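**Villa deposit held after checkout, what is normal?**

Posted in: Holiday rentals / Payments and deposits

**Gitau Okoth**

We rented a villa near Clinoston for a family get-together, ten adults and four kids. It was booked through an agency called Lavwood. The stay itself was good. The cook did breakfast and one other meal a day, the beds were comfortable and the kids lived in the pool.

The problem is the security deposit. We paid 600 by bank transfer before arrival. The contract says it will be returned "after inspection, less any charges." It doesn't say how long after. We checked out on a Saturday, the house manager walked through with my brother-in-law, shook hands and said everything looked fine. Nothing was signed.

On Fri 7 September I got an email from Lavwood saying they were keeping 300 for "excess cleaning and utilities." No breakdown and no receipts. I wrote back asking for one and got an automatic reply.

What I'd like to know:

- Is it normal to charge utilities on a villa where the listing said "all inclusive"?
- Should I have had something in writing from the house manager?
- Do I go after the agency or the owner? The owner's name is on the contract but I have never had any contact with them.

We did leave the place tidy. We ran the dishwasher, bagged the garbage and stripped the beds, though they told us we didn't need to. My sister-in-law thinks we should let it go because we may want to book there again. I would prefer to get the money back, or at least see what it was spent on.

**Faith Athumani**

I managed bookings for rental villas for several years, so this is from the other side of the desk. I can't tell you what the law says where you are, but I can tell you how it usually works.

Start with the contract, not the listing. Look for a page called house terms, schedule of charges or something similar. Utilities are often "included up to fair use," and the fair use figure is in there. With a villa that size the usual cause is air conditioning left on with the doors open. If there is a figure, they should have a meter reading from the day you arrived and another from the day you left. Ask for both. If there is no figure and the listing says all inclusive, I don't see what they can base a utilities charge on.

Cleaning is different. The normal end-of-stay clean is nearly always built into the rental price. "Excess" means something beyond that, such as stains on the sofa, sand blocking a drain, or a barbecue left full of grease. The agency should be able to name the thing and show you what it cost. A line that says "cleaning and utilities" with one round number next to it isn't a breakdown. I'd ask them to split it before you argue about either half.

On the walk-through, yes, it is better to have it in writing. But a verbal all clear still counts for something, and your brother-in-law was there. Get him to write down what was said now, while he remembers it, with the time and the manager's name.

As for who to chase, look at who holds the deposit. If you paid it into the agency's account, the agency is your first stop even when the owner's name is on the contract. Copy the owner in if you can find an address. Owners often have no idea that money was held back.

I would send one short email with these points:

1. The dates of the stay and the booking reference.
2. The amount paid and the amount returned.
3. The exact wording from the listing, with a screenshot attached.
4. A request for receipts and meter readings, with a date you expect them by. Two weeks is fair.
5. The name of the person who did the walk-through.

Keep it polite. The person who opens it probably didn't make the decision. If the date passes with no answer, write again and say you will dispute it formally. Bank transfers are harder to reverse than card payments, so your bank may not be able to do much, but it costs nothing to call them.

As for booking again - asking for receipts won't get you blacklisted. We had guests who questioned every bill and came back each November.

**Zulkifli Saragih**

Never pay a deposit by transfer. Always card. Same thing happened to us at Brerkmont, they kept the lot and we never saw it again. Leave a bad review, it's the only thing they read.

**Sivaprasad Varghese**

Agree with most of what Faith wrote. One thing to add. Check whether the agency sent you an inventory on arrival. Ours at Mosoti came in the welcome folder and had a clause on the back saying any charge had to be reported within a set number of days after checkout. The agency missed it, I pointed that out, and we had the full deposit back the same week. People don't tend to read the back page.

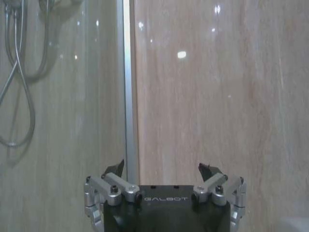
**Remigiusz Śliwiński**

Does the clause about reporting charges have to be in the inventory, or could it be in the main contract too? I have a villa booked with Lavwood for November and the deposit is 605. The only time limit I can find is for guests reporting breakages. I've asked them to add one for their side and am waiting to hear back.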